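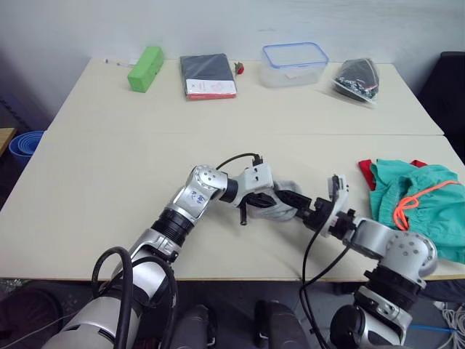

Drying laundry indoors without a dryer is mostly a question of where the water goes. The spin cycle removes part of it mechanically, and the rest has to evaporate into the room and then leave the room. I have been tracking the second part since February, using a kitchen scale, a hygrometer and a small compressor dehumidifier. Item size matters less than I expected. A single gray cloth, like the one held over the cream tabletop, tells you very little about how a full rack will behave, because a single item never changes the humidity of the air it is drying in. A full rack does, and after the first hour the room air is the limiting factor.

The setup is simple. The rack is a Rerell folding model with fixed bars, placed in the spare room with the door shut and the window closed. The dehumidifier is a Flikley, the smaller of the two they sell, and my plug meter shows it drawing 130 watts once the compressor has settled. It draws more for a few seconds at startup, which I ignored. The hygrometer sits on a shelf at the far end, out of the direct airflow. I moved it there after the first week, when it was next to the outlet and reading much too low.

For each load I weigh the laundry dry, weigh it again straight out of the washer, and then weigh whatever collects in the tank. The difference between the two laundry weights is the water that has to be removed. The tank never accounts for all of it. Some goes into the walls and the curtains, some leaks under the door, and on damp days the balance goes the other way and the tank holds water that was never in the laundry. Baltau is damp for much of the winter, so this happens more often than I would like.

The best controlled run was a mixed cotton load in the evening. After 6 hours the tank held 597 grams and everything on the rack was dry except the waistbands and the pocket corners of one pair of pants. The same kind of load with the dehumidifier off and the door shut took over 72 hours to reach the same state, and by then it smelled. I rewashed it. I would not repeat that test, and I don't count it as a fair comparison with an open window, which I have not measured properly yet.

Spin speed comes first. Going from the middle setting to the top setting made a larger difference to drying time than any change I made to the rack. The cost is more creasing in woven shirts. Knits came out about the same at either setting, so I now sort by construction instead of by color when the load is all dark or all light anyway.

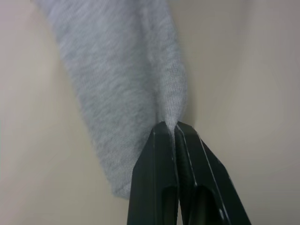 Light gray knit, with a soft fold down the right side.

Folds are where most of the leftover moisture turned up. Where a fabric bends back on itself the inner faces exchange very little air with the room, and a garment can feel finished on the outside while the inside of the bend is still cool and damp. The same applies to cuffs, hems and anything hung double over a bar. Hanging by one edge fixes most of it but uses more rack length. My compromise is to hang double for the first half of the run, then turn everything once so that the part that was over the bar is exposed. Turning twice gave no improvement I could detect.

Air movement is next. A desk fan on its lowest setting, pointed along the bars and not across them, shortened the run noticeably, and the dehumidifier cycled off earlier. Pointed across, it dried the first row well and did almost nothing for the back row. The fan also evens out the hygrometer readings, which makes the logs easier to use.

One problem remains open. The dehumidifier's own humidistat is unreliable. With the dial in the same position it stops at visibly different readings on the hygrometer from one run to the next, probably because it senses the air at the inlet, where the coils and the fan affect it. I have started leaving it on continuous and using a mechanical plug timer. The next set of runs will use the window instead, opened for a short fixed period every hour, with the fan on the same setting and the rack in the same place. If the outdoor air in Baltau stays as it has been this month, I expect those runs to be slower but I have no numbers yet.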